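When a Fault Is Logged as a Success

By Angharad Kneath

Aug 4, 2019

The Skudbridge laboratory does not have a dramatic accident to report. Nobody was hurt in June, no equipment was destroyed, and the only object damaged was a plastic mug. The matter would normally have been closed with a line in the fault log. I am writing because I believe that line should be longer, and that the way laboratories record small failures of this kind deserves more attention than it receives.

The task under test was a simple one. A robot arm was to pick up a clear plastic mug from a table and hang it on a drying rack. The arm had completed the task many times over the spring. During a run of 400 trials in June, the controller reported a firm grip on the mug, lifted, and proceeded to the rack. The mug was not held by its body as the controller assumed. One finger had caught the rim. When the arm turned, the mug came free at speed, crossed the safety line marked on the floor, and struck a cabinet 2 meters away.

Ivone Rangel, the engineer on duty, stopped the arm by hand. It had not stopped on its own. According to the controller, nothing was wrong. The fingers had closed to a width that matched its stored value for a held mug, and the program therefore moved on to the next step. Thirteen earlier trials in the same run were later found to have the same poor grip. In each of them the mug had stayed in place long enough to reach the rack, and each had been entered as a success.

Those 13 trials trouble me more than the one that ended against the cabinet. They were warnings, and our own method of scoring hid them from us. A trial was counted as good if the mug ended up on the rack. How it got there was not considered. Anyone reading the weekly figures would have seen a system performing well and improving, when in fact it was repeating an error that had not yet caused any harm.

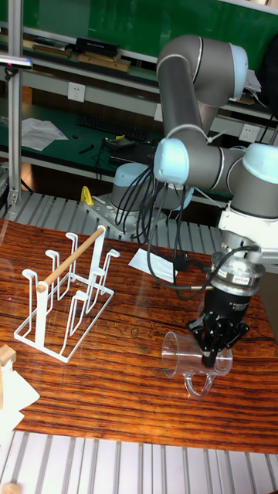

The gripper closed on a clear mug lying on its side, with the drying rack at left.

Clear plastic is a known difficulty. Cameras see through it, and they also pick up reflections from a polished table. A person who reaches for a clear cup corrects for this by touch, usually without noticing. Our gripper had no sense of touch beyond the position of its fingers, and we had asked that single reading to answer two separate questions: whether the fingers had closed on something, and whether that something was secure. It can answer the first fairly well. It was never suited to the second.

The first response inside the laboratory was to call the event a perception error and to ask for a better camera. Sonlow, which maintains our vision software, supplied a revised model within the month, and it does find the edges of clear objects more reliably. I have no complaint about that work. My objection is to treating it as the remedy. A better camera will reduce the number of bad grips. It will do nothing about a controller that cannot tell when it has one, or about a log that rewards it for being lucky.

Some colleagues take the opposite view, and their case should be stated fairly. They point out that this is a research laboratory and that failure is part of the work. If every awkward grip must be investigated, they say, no run will ever be finished. Colleagues at the Pevwood site, who use a similar arm, have argued that a light plastic mug presents so little danger that the effort would be better spent elsewhere.

I accept that the mug was light. The program, however, does not know what it is carrying. The same grip check was due to be used in the Foulkes project, where the objects include ceramic plates and metal pans. A habit formed on harmless objects is carried forward with the code, and by the time it reaches a heavier load there may be no one left on the project who remembers the assumption behind it.

The changes I have asked for are modest. The arm should pause after lifting and confirm the grip by a second, independent means before it makes any fast movement. If the two readings disagree, it should lower the object and stop – a retry should require a person's approval. The log should record the quality of the grip as well as the final result, and a trial that ends well after a poor grip should carry its own category. The area in which people may stand should be set by how far an object can travel once released. At present it is set by how far the arm can reach, and in June that proved too short.

These measures have a cost. Ms. Rangel has tested the pause and found that it adds 2 seconds to each trial, which over a long run is a noticeable delay. She supports it all the same. I would add that the published success rate will fall when the new category is introduced, and that those who fund the work should be told in advance why the number has changed.

The laboratory's management has approved the pause and the larger standing area. It has not yet decided on the new log category, on the grounds that it would make this year's results hard to compare with last year's. That is true, and I would still ask for the change to be made before the Foulkes trials begin.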